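Call for Participants: Akska Student Manipulation Project, Spring Term

The Akska project is seeking student operators and data reviewers for its two-arm shelf stocking task. The work is part of the Kiro course sequence and may be taken for credit or as a club activity. No prior robotics experience is required for the operator role. Reviewers must be able to read and edit Python scripts.

The task uses grocery packages on a small two-tier shelf. Operators control both arms by hand from the leader station and record complete attempts, including failed ones. The project needs 780 accepted recordings before the Eker student competition. Nearly half are complete.
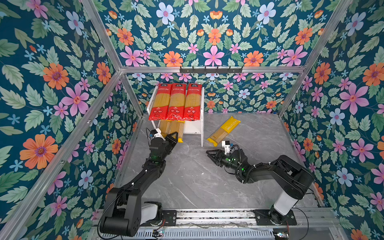

Posted by Damilola Danladi | March 24, 2019 | Filed under: Calls, Student Projects

Spaghetti is the current item class. Packages are stored upright on the top tier and lying flat on the lower tier, and each arm has a gripper with a camera mounted at the wrist. Reaching into the lower tier leaves little clearance above the jaws, so new operators train on floor pickups first. The patterned wall panels are part of the test condition and must not be moved or covered between sessions.

Open positions

Operators (4). Two sessions per week, each two hours. Duties: run the startup checklist, record attempts, log dropped or damaged packages, return all items to their start positions.

Data reviewers (2). Remote work is possible. Duties: mark the start and end of each attempt, reject recordings with missing wrist video, report camera faults to the lab.

Requirements

Enrollment in any degree program. Completion of the lab safety module, which can be done after selection. Operators must be able to attend in person at the Ajayi Building. Students who took part in the January round may reapply and do not need to repeat the module.

Selected participants will have 14 days to finish training. Credit students also submit a short written report on one failure type.

To apply, send your name, program, preferred role and available hours to Damilola Danladi through the Kiro course page. Put "Akska call" in the subject line. Applications are read in the order received.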